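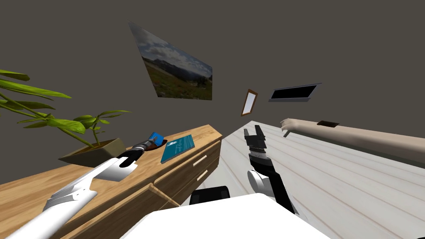 Left gripper at the back of the dresser, right one idle over the floor.

Thursday, July 14, 2022

The controller board for the Duvau arms has been on the bench at Varnunel since June, and it now runs both arms from one loop. Before that each arm had its own microcontroller and its own idea of the time. The two clocks drifted apart slowly enough that nothing failed in a short test, and a long test would end with the left arm a visible fraction of a second behind.

The new loop runs at 200 Hz. That gives 5 ms per cycle to read every encoder, run the joint controllers, write the torques and log the lot. Reading is the slow part. The encoders share a bus, and I had wired it as a star to save cable, so the reflections were bad enough to cost a retry every few cycles. I rewired it as a daisy chain with a terminator at each end and the retries went away.

All of the motion gets tried in simulation first. The room scene is a bedroom with a dresser and some clutter on top, and it talks to the same controller code through a thin layer I call Omine. The layer does very little. It takes joint targets in, hands joint states back, and adds a configurable delay so that the simulated bus is as late as the real one. Without the delay, every gain I tuned in simulation was too high for the hardware. 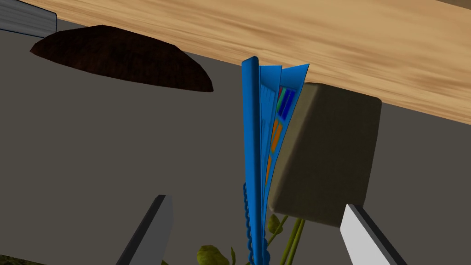

The delay turned out to need jitter as well. A constant lag is easy for the controller to absorb and the real bus does not have a constant lag. I recorded the cycle times on the bench overnight, put them in a table, and Omine now draws from the table. Wrist gains that looked fine before began to buzz in simulation in the same way they buzz on the bench. I cut the derivative term on the last joint by half and left the others alone.

Contact is still the weak point. The physics step is finer than the control step, but a thin object between hard fingers will jump if the closing force ramps too quickly. I limit the rate in the controller and not in the simulator, so the same limit applies in both places. 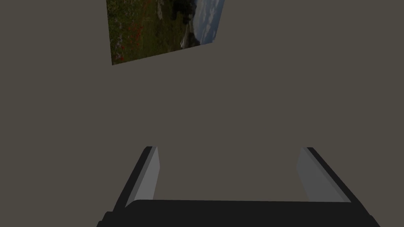

Gripper zeroing was the next job. Each gripper has one motor and a linkage that moves both fingers, and the old routine drove them shut and called that zero, which put the full motor current into the pads on every startup. The Overgaard linkage has a hard stop at the open end, so I zero there now, at low current, and count inward. In the wrist view with the jaws wide open, both fingertips should come out at the same height, as they do with the gripper facing the bare wall, and the light gray inner pads are easy to pick out against the darker outer sides. I wrote a small check that finds the two pad edges and compares them. On the hardware it has already caught one loose set screw.

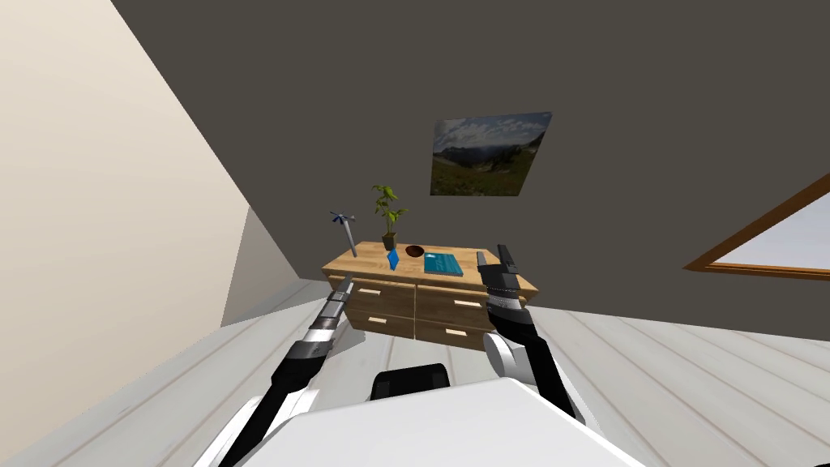

Workshop log, page 2

The start pose took more thought than I expected. Both arms come up in front of the dresser with the grippers near the level of the top, one toward each end. Starting low meant the first move was always a lift past the drawer handles, and a planner that cuts that corner will catch a finger on one. With the higher start, the planner has less to do and the paths are shorter. The cost is holding torque, and the shoulder motors run warmer while waiting. I added a timeout that lowers the arms after a period with no command.

The controller is 800 lines, most of it logging and fault handling. Still open: the emergency stop cuts motor power but leaves the loop running, so the integrators wind up and the arms twitch on restart. They need to be cleared on the power-good signal. I have a spare input for it and will wire it next time the enclosure is open.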